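Parallel gripper loses zero after warm-up, tabletop cell
Forum: Cells and Integration > Maintenance

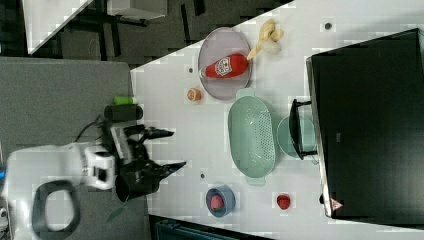 Arm near the table edge, fingers open, kitchen set on the white top.

bvisser
Posting this in case someone has run the same combination. Single white arm on a gray base surface, two-finger gripper, white tabletop in front of it. The gripper is a Thaler, the controller is from Watico. The cell does pick and place on household items: bottle, fruit, colander, bowls.

Symptom: the gripper homes correctly at power-on. After 55 minutes of running, the reported opening no longer matches the real opening. The fingers stop short on close and the controller flags a grip on nothing. Re-homing clears it for the rest of the shift. It comes back the next morning.

Done so far:
Replaced the fingertip pads.
Checked finger screws for torque, all fine.
Swapped the gripper cable at the wrist end only.
Reloaded the gripper config from backup.

No change from any of it. Firmware is one release behind current.
Bart Visser

ellar_tech
What does the drift look like in the log? Steady, or a step?

bvisser
Step. One jump, always toward open, then stable.

ellar_tech
Then it isn't thermal. Thermal growth gives you a slope. A step that survives until re-home is lost counts. I'd look at the encoder line before anything mechanical.

kz_mill
Disagree. I had a step on the same family of grippers and it was the coupling between motor and screw. The set screw backs off a little, sits there, then slips once under load. After it slips it holds, because the load has moved it onto a fresh spot on the shaft. It looks exactly like lost counts in the log.

ellar_tech
Would it slip at the same point in every shift? His doesn't seem to wander much.

kz_mill
It would if the same pick comes up at the same point in the program. Heavy item, high grip force. Which one has your highest force setting?

bvisser
The ketchup bottle, when it lies on its side on the plate. Force is at 96 percent for that one. Everything else is well under. The strawberry is at the minimum.

nhi.than
96 percent on a squeeze bottle is a lot. What are you gaining? We run similar bottles at half that with soft pads and do not drop them.

Also, look at the cables behind the wrist. They curl pretty tight there in your photo. If you only swapped the wrist end, the section that flexes could still be the old one. Put a meter across the shield and move joint five through its full travel by hand with the drives off.
Nhi Thân

bvisser
The high force was set by the previous shift lead after a slip on the cap end. I can bring it down. Will meter the cable tonight.

kz_mill
Cable is worth doing, but open the gripper housing too. Four screws on the back, lift straight, don't twist. Put a paint line across coupling and shaft. If the line splits after the step, you have your answer without arguing about logs.

ellar_tech
The paint line I agree with. I still say cable.

oldrelay
Unrelated to the drift: I would move whatever is lying by the gripper, the black cylinder and the small green one. That's where the arm comes across to the table.

bvisser
They'll be moved. The path clears them, but point taken.

Results. Metered the cable with nhi.than's method, 32 full sweeps of the joint. Shield and signal pairs stayed continuous the whole time. Then opened the gripper and put a line on the coupling. Ran the normal program at the old force. The step showed up at nearly the usual time, on the bottle pick. The line had split by the width of the pen.

kz_mill
Coupling, then.

ellar_tech
Fair enough. I'd have lost that one. Does the motor shaft have a flat?

bvisser
It does, and the set screw was not on it. There is a clean ring on the round part of the shaft. Somebody had it apart before us. I cleaned both parts with alcohol, turned the coupling so the screw lands on the flat, medium threadlocker, torqued to the Thaler sheet. Cure overnight before power.

nhi.than
Check the second set screw if yours has two. Brakell sells a clamp-style coupling in the same bore that does away with them, but you need to watch the length or the housing won't close.

bvisser
Only one screw on this version. I'll look at the Brakell part if it slips again. Bottle force is down to 55 percent, and I added a re-home at the start of each batch.

ellar_tech
I would leave the re-home out for now. It will hide the fault if the fix is bad.

kz_mill
Depends if he has parts to ship. I'd keep it in and log the offset before each home. Same information, no bad picks.

bvisser
Logging before home is easy enough, doing that. Five shifts so far, offset at zero on every one. Firmware still not updated; I want to change one thing at a time.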